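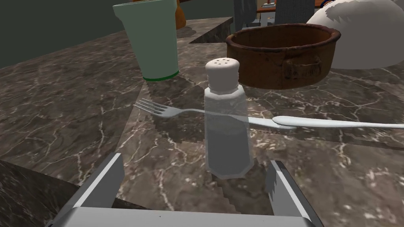

Page last changed: Monday, February 17, 2025

The Review of Episode 2,254

The Pornton Office of Demonstration Records received episode 2,254 at the close of the morning session and assigned it, in the ordinary way, to Ingrid Calloway. The episode belonged to the kitchen series, which the office was preparing for a learning system known as Flakonar. Its instruction read: "Take hold of the salt shaker and place it beside the bowl."

The operator was Cletus Pruitt. He had worked in the simulated kitchen for two winters and his record was good. Operators at Pornton sat at desks on the lower floor, each with a pair of hand controls and a screen, and moved the robot through the required task from start to finish. Reviewers sat on the upper floor and decided whether the system should be allowed to learn from what they had done. The two floors shared a staircase and very little else.

Under the Lindgren Rules, which governed all review, an episode could be marked Accepted, Rejected or Incomplete. Mrs Calloway opened the recording at her usual hour and found that none of these would do.

The robot approached the counter correctly. The gripper opened and came down towards the salt shaker until the glass stood between its fingers. There it stayed. The fingers did not close. For 50 seconds the shaker stood upright on the marble with the fork lying behind it, and nothing in the kitchen moved at all. Then the gripper withdrew, still open, and the robot turned its cameras along the counter, past the bread and the mug, to the window. It remained facing the window until the episode ran out.

Mrs Calloway played the recording 3 times. She consulted the Rules on hesitation, which allowed a pause where the operator was judging distance, and the Rules on equipment failure, which required a signed form. No form had been signed. She wrote to the lower floor and asked Mr Pruitt to attend.

He came up after lunch in his coat.

"You were asked to take hold of the shaker," Mrs Calloway said.

"I was."

"Was there a fault in the controls?"

"No. They were working well."

"Then I must ask you to state the purpose of the pause."

Mr Pruitt considered this. He said that his mother had kept a shaker of that shape, and that he had picked up the one in the kitchen every day since April without its crossing his mind. That morning it had crossed his mind. He had wished to look at it for a while before he moved it. After that he had wished to look out of the window.

"The window shows a plain blue field," said Mrs Calloway. "There is nothing behind it."

"I know that," said Mr Pruitt. "It was a nice blue, though." 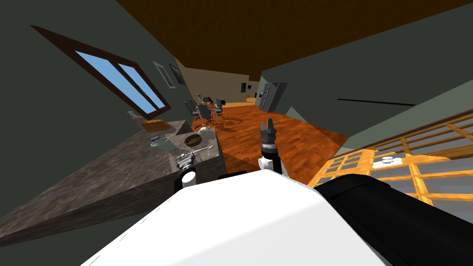
The kitchen, with the counter, the window and the dining table beyond.

She thanked him and he returned to the lower floor.

The difficulty was a formal one. The client, Zevico, had asked for examples of how a person behaves in a kitchen, and the words appeared in the first paragraph of the agreement. Mrs Calloway read the paragraph through and laid it beside the instruction sheet. By the sheet, the episode had failed. By the agreement, she was less certain. She herself had stood at her sink the evening before with a plate in her hand until the water ran over her cuff.

She considered what Flakonar would take from it. The system had been shown a great many hands closing on a great many cups, and it had learned to close. It might learn from this that a hand sometimes waits. It might then wait at the wrong moment, in somebody's house, with somebody's dinner. That was a proper objection, and she entered it in the notes.

At the end of the afternoon she marked the episode Accepted. In the box headed Task she struck out the printed instruction, wrote "Look at the salt shaker. Look out of the window," and added her initials. The Rules permitted a reviewer to correct an instruction where the record clearly showed another task carried out in full.

The following morning a request came up from the lower floor on the proper form. It asked whether the new task was to be repeated, and if so, by whom. Mrs Calloway took down the Rules, found the section on repetition, and put her own name on the first line.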